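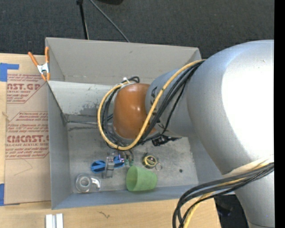

A gray bin on a light wooden table, under a robot arm.

The Bin Will Not Save You
By Melur Kusuma
April 2025

My sister bought the full Flernix set last June. It came in three boxes, which is a lot of packaging for a product that promises you less stuff. Inside were stackable bins, a label roll and a booklet telling her to "let each room breathe." She paid $251 for it. The bins went into the hall closet, and the things that used to be in the hall closet went under the bed.

I have been writing about homes long enough to remember when storage was a dull corner of the hardware store. You went in for a tub with a lid, you came out with a tub with a lid, and it lived in the garage until you moved. Now it has its own stores and its own experts, who come to your house for a fee and hold up your sweaters one at a time.

Dida, one of the bigger names in the visiting business, offers a whole-house package at $2416. I asked what happens after the visit. The woman on the phone said most clients choose a refresh plan. I asked why a house that had been put in order would need one, and she said life happens. It does. It was also happening before anyone paid for the package.

The sales pitch rests on a claim I keep running into and have never seen backed up: that mess is a container problem. If you only had the right box for the batteries, you would put the batteries in it. I have had the right box for the batteries since my last apartment. It holds takeout menus, a key I can't place and a single battery that may or may not work.

To be fair, some of it helps. A friend with bad knees moved her pots from a low cupboard to an open shelf and cooks more than she used to. People who share a kitchen do better when everyone knows where the scissors go. But a shelf and a word with your roommates will get you that, and neither comes with a booklet.

Sarkow, which sells drawer dividers and not much else, sent me a survey of its own customers. The company heard back from 1447 of them, and most said they felt calmer after buying. I would like to know how calm they felt by winter. I would also like to hear from the people who didn't write back - my guess is that they couldn't find the email.

Then there is Purba, the storage unit chain, which at least doesn't pretend you will feel lighter. It rents you a room for the things you can't face. I visited one of its buildings and walked down a corridor of closed doors, and I found it a sadder place than any crowded closet. The manager told me people mean to stay a couple of months. He has tenants who signed up before he was hired.

My sister, by the way, has filled the bins. They hold gift bags, folded into other gift bags, and she is looking at a second set because Flernix has brought out a lid in green. I told her what I thought. She asked if I wanted the old label roll, and I took it. It's in a drawer somewhere.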